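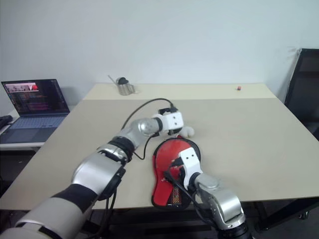
双臂工作台的规矩和小窍门

适用范围:桌面双臂机器人,带夹爪,单臂负载不大,人和机器在同一个房间里干活。大型工业机械臂要装围栏和安全门,请按厂家手册和现行标准办,本页的内容不够用。

我们在 Stidatden 的 318 室用这套规矩,一开始只有一张纸贴在门后,后来补了几次,贴不下了,就整理成网页。各家的机器不一样,抄的时候请对照自己的说明书改。

开机之前

1. 先看急停按钮。按下去、转出来,确认控制界面有反应。按钮要放在坐着和站着都能够到的地方,前面不放水杯、键盘、工具盒。

2. 检查桌子。带脚轮的台架要把轮子锁死,再用手推一下桌角。轮子锁了桌面还晃,多半是脚杯没有落地,或者台面螺丝松了。

3. 擦台面。用拧干的布擦一遍,再用干布收水。浅色哑光台面容易留下橡胶印,用少量酒精点在布上擦,别直接往桌上喷。

4. 收走今天用不到的东西。靠墙那一侧可以留几样小物件,前提是两条手臂按最大行程走一遍也碰不到。碰得到的一律拿下来放到柜子里。

5. 看线。相机线、夹爪线、电源线各看一遍,扎带有没有崩开,外皮有没有磨白。

6. 确认控制电脑单独放一张桌子,不和手臂共用台面。手臂一加速,共用的台面会跟着抖,屏幕铰链先坏。

7. 把袖口扣好,长头发扎起来,工牌绳摘掉或者塞进衣服里。

8. 跟屋里的人说一声“要上电了”,等到有人应再上。一个人在屋里的时候,不跑新写的动作。

9. 第一遍用低速。昨天跑过的程序今天也算第一遍。

以上九条要全部做完。赶时间的话可以少跑几轮,开机检查照做。

线怎么走

手臂末端的线最容易出毛病。手腕能转的角度大,线短了会扯,线长了会挂。我们的做法是先把手臂摆到几个极限姿态,在每个姿态下量一次需要的线长,取最长的,再留一点余量,然后才上扎带。

留出来的余量做成一个平滑的弧,放在手腕外侧,弯得越大越好。弧的两头各固定一点,中间不要扎。有人喜欢把多出来的线绕成小圈绑在手臂上,好看,但是关节一转,圈会越收越紧,几周以后线芯就断在圈里面,从外面摸不出来。

扎带剪口朝里,剪完用指甲刮一下,有毛刺就用小锉锉平。Coşkun 的魔术贴扎带比尼龙的好用,可以反复拆,缺点是粘灰,粘满了就换新的。

从手臂垂到桌沿下面的线要走线槽,别让它搭在桌沿上。桌沿贴一条圆角护边,线就算蹭过去也不会割伤外皮。线槽出口离地面留一段距离,拖地的时候不会打湿。

线接头处贴标签,写清楚是哪条手臂、哪个设备。左右两边用不同颜色。左右以站在机器后面、脸朝台面的方向为准,这一条要写在墙上,不然换一个人来就会反过来。

两条手臂合拿一件东西

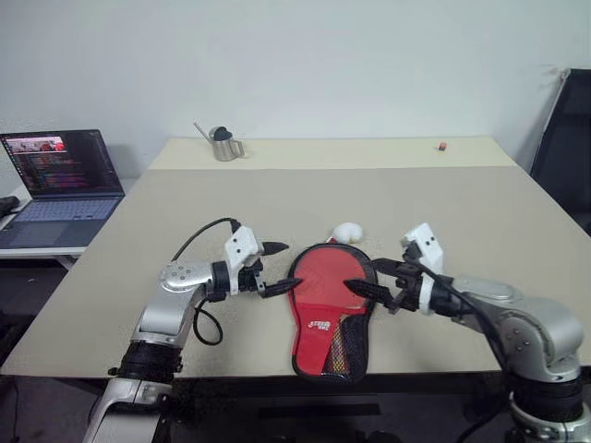
图片来源:Davness 工作台小组

单手能拿稳的东西,尽量不用两只手。两只夹爪同时压在一件东西上,力是互相较着的,任何一边位置差了一点,另一边就要多吃一点力。拿球拍这类扁平的东西时,两边的指尖从左右对着顶住,看着很稳,机器自己却不一定知道它稳。下面几条是我们固定下来的做法。

先停后夹。两边都到位、都停住,再一起收指。一边先碰到物体,会把它推歪,另一边就夹在错误的位置上。

限力要分开设。左右两边各设各的上限,别图省事复制同一个数。新物体从低档开始试,夹不住再往上加。

提起来之前先等一下。收指以后停顿片刻,看一眼读数,读数还在飘就松开重来。

抬升高度先限在 4 厘米。低空掉下来,多数东西不会坏,桌子也不会坏。低空跑稳了再放开高度。

松手按反过来的顺序来:物体先落到桌面,力降下去,两边同时张开,手臂再往后退。很多磕碰都出在松手这一步,指尖还挂在边上,手臂就走了,东西跟着被带翻。

旁边有会滚的东西,比如乒乓球,要么算进任务里,要么先装进盒子。球滚到夹爪下面,夹爪往下压的时候力会突然变大,报警停机还算好的,有时候球弹出去,人会下意识伸手去接。

手臂动的时候不伸手接东西。掉了就让它掉,滚到地上也不追,停机以后再捡。新人培训时我们会专门练这一条:让东西掉下来,看他手动不动。练到手不动为止。

台面分区

用美纹纸在台面上贴线,分成三块。中间是两条手臂都能到的地方,合作动作只在这一块做。左右两块各归一条手臂。再往外是人可以放手的地方,手臂的软件限位要设在线里面。

美纹纸用浅色的,颜色太跳会干扰相机识别。贴久了会留胶,每个月揭掉重贴一次。残胶用橡皮擦慢慢搓,别用刀片刮。

交接物品时,人把东西放在中间区,手退到线外,再让机器来取。手对手直接递东西,要有专门的力控功能,还要单独做过风险评估,一般的台子不要试。

夹爪和指尖
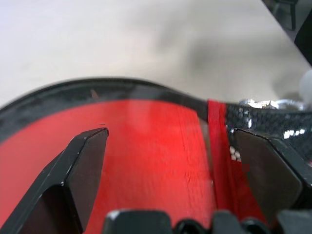 指尖的保养周期要按它夹什么来定,按日历定不准。整天夹布料和海绵的指尖,半年也磨不了多少;夹硬塑料、带棱边的盒子,很快就会起毛、打滑。夹爪手腕上装了相机的话,检查会方便很多,每天收工前从腕部画面里截一张,存进同一个文件夹,隔一段时间翻着对比。看的时候主要看指尖边缘,像左边这根黑色手指的边上有一小块发白的擦痕,这种程度先记下来,不用马上换,等它变大或者接触面开始缺料再换。另外留意物体本身的反光,红色亮面中间被照出一道道亮条,识别程序容易把亮条当成边缘,抓取点就会跟着偏。遇到这种情况,把灯往旁边挪,或者在灯前加一层柔光纸,比改参数快。

指尖垫片我们用过几种,现在常用的是 Flisley 的薄垫,厚度均匀,换起来省事。换垫片的步骤:

断电,等手臂刹车落下。
用塑料撬片从侧面把旧垫起下来,别用螺丝刀,会划伤底面。
酒精擦底面,晾干。
新垫从一头往另一头压,赶走气泡。
静置,让胶上劲,时间看垫片包装上的说明。
上电以后重新做一次夹爪零位。

两根手指的垫片要一起换。只换一边,厚度不一样,夹出来的东西会偏,标定也白做。

指尖碰过油或者胶,当场擦。干了以后再擦要费几倍的工夫,还容易把垫片边缘擦翘。

相机镜头每天用气吹吹一次,有指纹才用镜头布。镜头布单独装袋,别和擦桌子的布放在一起。擦完镜头检查一下相机支架的螺丝,松了就拧紧,拧过以后必须重新标定。有人觉得只转了一点点没关系,第二天抓什么都偏几毫米,查半天才查回来。

停机和进入

手臂停着不动,有三种可能:程序跑完了,程序在等,或者出错了。从外面看都一样。所以伸手进台面之前,先看界面,再按暂停,再确认一次,最后才伸手。要把手伸到两条手臂之间,或者要拆装零件,按急停,别只按暂停。

急停按过以后,复位的人必须是按的人。要换人复位,当面交接一句。隔着屋子喊一声“我帮你复位了”不行。

手臂卡住了不要硬掰。看说明书上的刹车释放步骤,释放之前先用手托住前臂,刹车一松,手臂会往下沉。两条手臂缠在一起时,先动没有夹东西的那条。

每次急停都记一笔,写时间、谁按的、当时在做什么、有没有碰到人或东西。误按也写。本子就挂在急停旁边,笔用绳子拴上,不拴笔三天就没了。

收工

手臂回到停放姿态,指尖朝下,离台面留出空隙。不要让夹爪夹着东西过夜,弹性件会变形,垫片上也会压出印子。

先退程序,再断手臂电源,最后关电脑。顺序反了,下次开机有的型号要重新找零。

桌面物品归盒,盒子上写名字。带套的东西连套一起收,拉链拉好。小零件不要堆在台面角上。

断电后等 5 分钟再盖防尘罩。罩子下摆不要压住脚轮和线槽。

椅子推回墙边,通道空出来。早上第一个进门的人往往还没开灯就往里走。

常被问到的几件事

戴不戴手套?手臂通电时不戴宽松的手套和线手套,会被夹进去。换垫片、擦酒精的时候可以戴贴手的丁腈手套,弄完摘掉。

要不要装光栅?看速度和力。低速、限力、软件限位都做了,小台子可以先不装,但要写过风险评估,有人签字。以后提速或者换了更重的夹爪,评估重做。

参观的人站哪里?站在手臂够不到的地方,地上贴线。拍照可以,胳膊和手机不要伸过线。参观时只跑跑熟了的动作,速度降一档。

吃东西行不行?不行,饮料也不行,带盖的也不行。门外有架子,放那里。

规矩多久改一次?我们每年八月整本过一遍,平时谁发现不对就在纸上用铅笔写,攒到八月一起改。涉及人身安全的当天就改,改完重新打印,旧的撕掉。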